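Fodmont College Student Boards > Exams and Timetables
Thread: Summer resit schedule is up (and it's a mess?)

fendari_fan
Posted February 25, 2026
So the July resit timetable finally went up on the portal this morning and I have two papers on the same afternoon. Same start time! Stats II in the Aigner building and Networks over at the Istunport campus, which is a bus ride away even if I could be in two places at once. Did anyone else get a clash? I emailed the exam office and got the auto reply, ticket number 3249, and that's all so far.

quietmodem
I got one too, but mine is only an overlap of half an hour. Last year they fixed clashes by putting you in a side room between papers with somebody watching you eat a sandwich. Not fun but it works. Fill in the clash form, don't just email. The emails go into a pile and the form goes to a person.
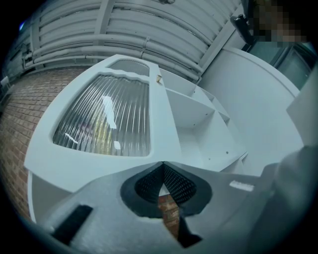

Re: Summer resit schedule is up

fendari_fan
Where's the form? I've looked under Exams, under Forms and under My Record and I can't find it anywhere.

tallgrass
It's under Student Services, for some reason. Scroll past the parking permits. And I don't agree that it's a mess, by the way. There are 600 of us resitting and only so many halls, so a few clashes are bound to happen. It's a draft until the end of the window anyway – they say so at the top of the page.

brickbybrick
It says draft in tiny gray letters! I booked my travel home off last year's "draft" and it never changed, so then I treated the next one as final and of course that one moved by a whole week. I'd love to know which it is this time. Also the fee is 100 per paper now, and for that I think we can ask for a timetable that works. 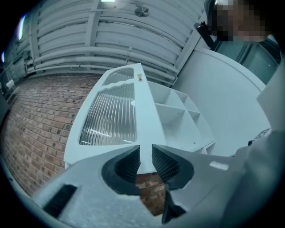 Anyway my advice is to fill in the form and take a screenshot of the page that comes up after you hit submit, because I never got a confirmation email for mine and had to prove I'd sent it.

tallgrass
The fee has nothing to do with the timetable though. It pays for the marking.

brickbybrick
Does it? I've never seen that written down. Got a link?

tallgrass
It's in the handbook, section 2. I'll look for the page when I'm home.

fendari_fan
Found the form, thank you!! Sent it with both paper codes and took the screenshot. quietmodem, did they let you keep your notes in the side room, or did they take those too?

quietmodem
Paper notes were fine, phone went in an envelope. Bring more than one sandwich.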